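Duangkaew bench notebook, two-arm table
February 20, 2020

Long day, but a good one, and I want to get it all down while the kettle's on. We kept on with the basket-and-plate work today, both arms going, with the old teal grid cloth on the table. I still love that cloth. The squares make it so much easier to talk to each other about where a thing was when a run went sideways (and I know we keep saying we'll swap it for plain grey, but please, not before June!).

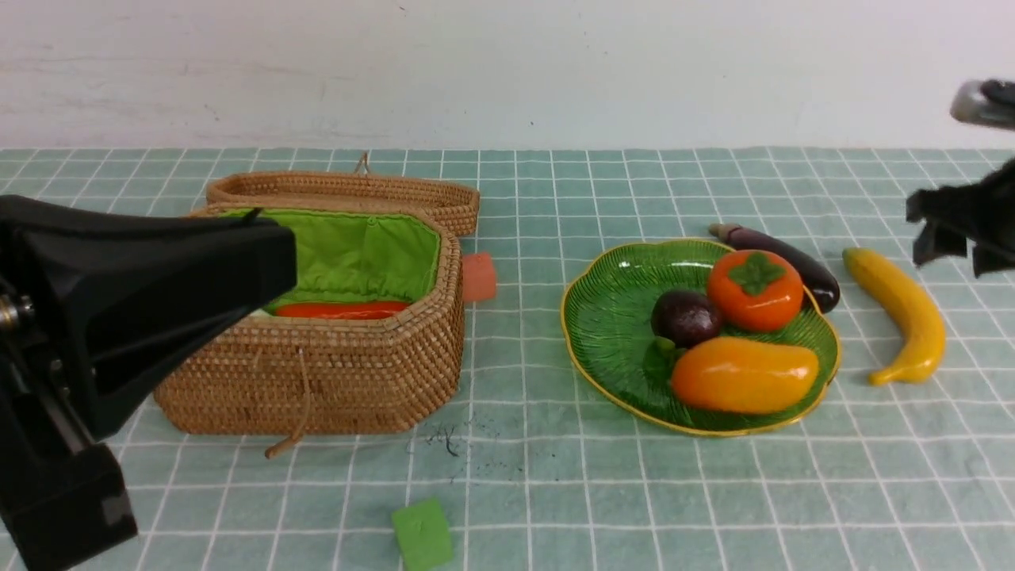
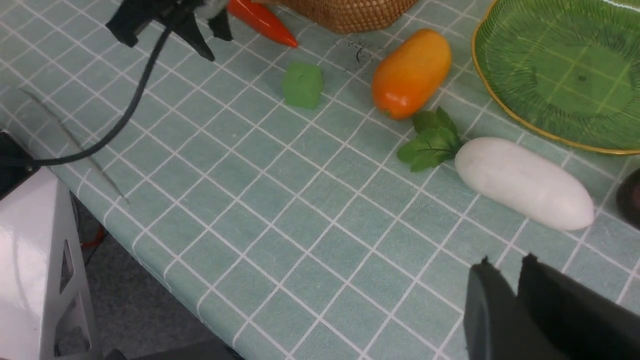
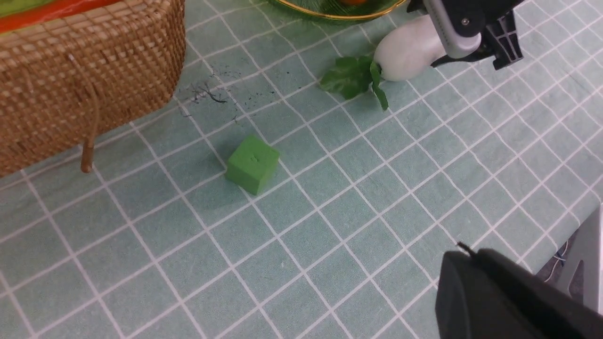
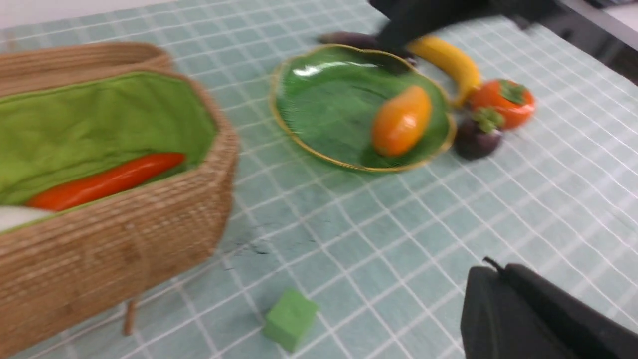
Basket-and-plate table, both arms, four views. Layout differs from one to the next.

The question for the day was whether the Meltard policy does better when we feed it the wrist views along with the head view, or whether the head view on its own is plenty. I'd been fairly sure the head view would carry it. Well, I was wrong, and quite cheerfully so. With the head view only, it got the food to the right spot 29 times out of 50. With the wrist views added it was 41 out of 50, same starting layouts, same colour settings, same everything as far as I could manage.

Most of the gain seems to come at the moment of closing on something. The radish is the one to watch: the head-only version kept going for the leaves, bless it, and the other one mostly took the body. The mango still rolls if the fingers come down off centre, and more views didn't help with that at all.

Two runs thrown out, both my fault, as I'd started them with the Lonell logger still paused. They're marked in the sheet, so please don't count them. Saved set is now 611 episodes and it's copied over to Stallport.

One worry. The green cube is never a target, and I've a feeling the policy has learned to use it as a sort of landmark. I'd like to try a batch with it taken away altogether and see if the numbers sag.

Also, the dark bits on the cloth by the basket want brushing off before anybody trains on close-ups. Lint roller is in the second drawer, under the spare finger pads.

Next: no-cube batch, 50 runs, both versions. Recheck left wrist focus first.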